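# Comparing two grip pads on a hand-held gripper

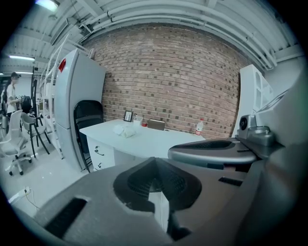 Swapping the grip pads is my favorite kind of gripper test, because you can do the whole thing in an afternoon and feel the difference in your own hand! I ran this one on a Friday with two pad sets, the stock Kundard pads and a softer pair from Becerra, and I'll walk you through it so you can repeat it with whatever you have. You don't need a special test bench. An ordinary office desk is great, and the one I used already had most of what I wanted to grab: a plastic water bottle with a red label, a white cup full of pens, a brown box and a crumpled white bundle over on the left side. The dark pad runs along the upper edge of the finger, so keep an eye on that strip while you work.

## What you need

- The hand-held gripper, with both pad sets
- A small screwdriver
- Alcohol wipes
- Five things to pick up, in different shapes
- Paper and a pencil (a spreadsheet is fine too, I just like paper)

## Set up

1. Wipe the first pad set and let it dry completely.
2. Fit the pads and check that they sit flat. If a corner lifts, take the pad off and start again.
3. Open and close the fingers a few times. They should move freely, with no scraping at the joint.
4. Start a recording and wave the gripper slowly over the desk. Play it back before you go on. With a wide lens, straight lines bow a lot near the edges (brick walls look wild), and that's fine as long as your finger tips stay in view.

## Run the picks

Do every object with one pad set before you change to the other. I tried alternating at first and spent most of my time with a screwdriver in my hand.

For each pick, come in from the front, close until the object stops shifting, lift it to chest height, hold for a slow count of five, and put it back. Write down "held," "slipped" or "dropped." Try to squeeze the same amount every time. This is harder than it sounds, and Benedetta Sala gave me the best tip for it: close your eyes for the last bit of the squeeze on a few practice picks, so that you learn the feel of it first.

I ended up with 51 picks in total, counting a few I repeated after bumping the desk.

## What I noticed

The Becerra pads were lovely on smooth, round things. They give a little, and the bottle stayed put even when I tilted it. The Kundard pads won on boxes, where the stiffer surface kept the edges square. Cloth was a toss-up, and I'd like to do more of it with a thinner fabric.

Soft pads also pick up lint like crazy! Wipe them between objects, or your last picks won't match your first ones.

## If something goes wrong

**Objects twist as you lift.** You're gripping too far from the middle. Move in closer and try again.

**One finger touches first.** Shift your wrist sideways a bit before closing.

**The pad peels at the tip.** Clean off the old glue and press the new pad down for two full minutes.

Next I'm going to try the ribbed Kisska pads on the same objects.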